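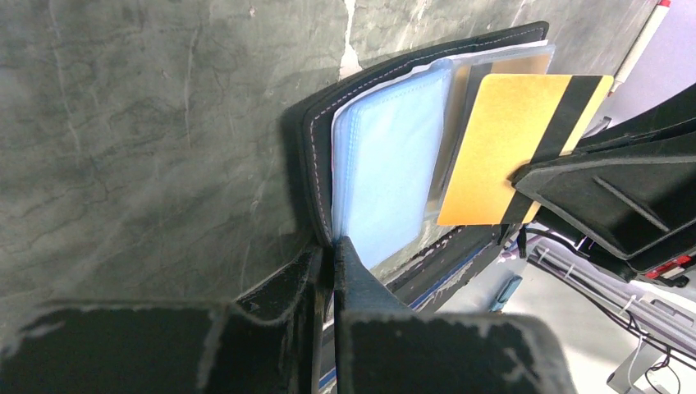 **How many cards should go in one sleeve?**

One card per sleeve is best, and two thin ones back to back is the limit.

## Section 4: Loading and arranging your card holder

Now for the fun part! By this point you've fastened the sleeve insert into the cover (Section 3), and you're ready to fill it. A little thought here pays off every time you stand at a checkout, and it's a real pleasure to open a holder where everything sits where your fingers expect it.

These steps apply to the Sidari card holder and to the slimmer Jorby, which uses the same insert. If you have the Kusuma travel version, the order is the same but the pocket for paper money is on the other side, so swap left and right in steps 6 and 7.

### Before you start

You'll need:

- your card holder, with the insert in place
- every card you want to carry
- a soft, dry cloth
- a clear table or counter

Lay all the cards out face up on the table. Most people find a few surprises in there (expired library cards, a coffee punch card from a shop that closed, two copies of the same membership), and this is a great moment to let them go. Cut up expired bank cards straight across the stripe and the chip before you throw them away.

### Filling the sleeves

1. Wipe each card with the dry cloth, front and back. Grit is what scratches sleeves and stripes.

2. Sort the cards into three piles: daily, weekly, and hardly ever. Be strict about the daily pile!

3. Open the holder and stand it upright on the table like a greeting card. The sleeves will fan out a little by themselves and you can get a fingertip between them.

4. Start with the back sleeve and the hardly-ever pile. Pinch the sleeve lightly at both sides so that the mouth opens, then slide the card in short edge first until it touches the bottom seam.

 > **Note:** New sleeves can cling shut. Run a fingernail along the inside of the opening once, gently, and the two layers will let go of each other.

5. Carry on toward the front with the weekly pile. Cards with a magnetic stripe should all face the same way, stripe toward the back cover, so you never have to turn one over at the reader.

6. Put your daily cards in last, in the front sleeves. If you use one card far more than the rest (a bus pass, say), give it the very first sleeve on the right.

7. Fold paper money once and slip it into the long pocket on the left, fold side down.

8. Close the holder and press it flat between your palms for a moment. It should shut without springing back. If it springs open, take out two cards and try again.

> **CAUTION:** Don't force raised-number cards into a sleeve that already holds one. The side seams are sealed, not sewn, and a split seam can't be repaired.

> **CAUTION:** Keep magnetic clasps, phone cases with magnets, and fridge magnets away from striped cards. A hotel key card is the easiest to wipe, and it always seems to happen at midnight.

### How full is full?

The standard insert is made for 8 cards. Our tester Halima Mwakyusa got 21 into hers by doubling and tripling up, and we admire the effort, but the cover wouldn't close and the front sleeve stretched so much that cards dropped out when she tipped it. Please don't copy her!

If you need more room, the Skestport add-on insert clips in behind the first one. Fit it before you load any cards.

### Using color to find things

Give your most-used card a bright neighbor. Brian Makokha, who wrote the first edition of this guide, keeps his plain bank card right behind a loud store card and finds it by color every time, even in a dark parking lot. You can also slide a strip of colored paper into a sleeve behind a clear or pale card. Try it, it's surprisingly satisfying.

### Breaking in and looking after it

- A new cover feels stiff. Open and close it 60 times while you watch TV and the spine will loosen nicely.
- Clean the sleeves with a barely damp cloth and let them air dry, with the cards out.
- Never use hand sanitizer or nail polish remover on the sleeves. Both turn the plastic cloudy.
- Don't leave a loaded holder on a car dashboard in the sun. Sleeves can soften and stick to the print on your cards.
- Check the stitching along the edge of the cover now and then. Snip a loose thread short; don't pull it.

To remove the insert for washing or replacement, go to Section 5.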